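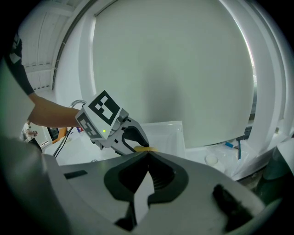 Progress report to the Postma Fund
Kernaso Community Orchard, second report
2025-02-15

Dear Ilse,

Thank you so much for your patience while we pulled this together, and for the kind note you sent after the first report, which Griet read out to everyone over soup. It has been a wet and rather muddy winter, but I'm happy to say the orchard is further on than we dared to hope when we wrote to you last.

The biggest news is that the lower field is planted. We had budgeted for 100 young trees and all of them are now in the ground, mostly apples and plums, with a row of pears along the wall where it stays a little warmer (Kimutai was very firm about the pears, and he knows that wall better than any of us). Two of the plums arrived with damaged roots and the nursery replaced them without any fuss.

The drainage took longer than planned. The old ditch by the Brurnska road had silted up completely, so we hired a digger for two extra days and paid for it out of the contingency line. That leaves the line smaller than I'd like, though still in credit, and the full accounts are attached as usual.

Our pruning course has filled up nicely. There are 13 people on it, several of whom had never held a pair of secateurs before, and Jong-dae has been wonderfully patient with them all. He has asked whether we might run it again in the autumn, and I would love to say yes if the money allows.

One thing still hanging over us is the tool shed. The quote we had has lapsed and the new one is higher, so we are waiting on a second firm before we commit. I'll write as soon as I have a figure.

In April we hope to sow the wildflower strip and put up the first benches. Do come and see it if you are passing, the kettle is nearly always on!

With warm wishes and many thanks,
Usa Duangkaew
Project lead, Kernaso Community Orchard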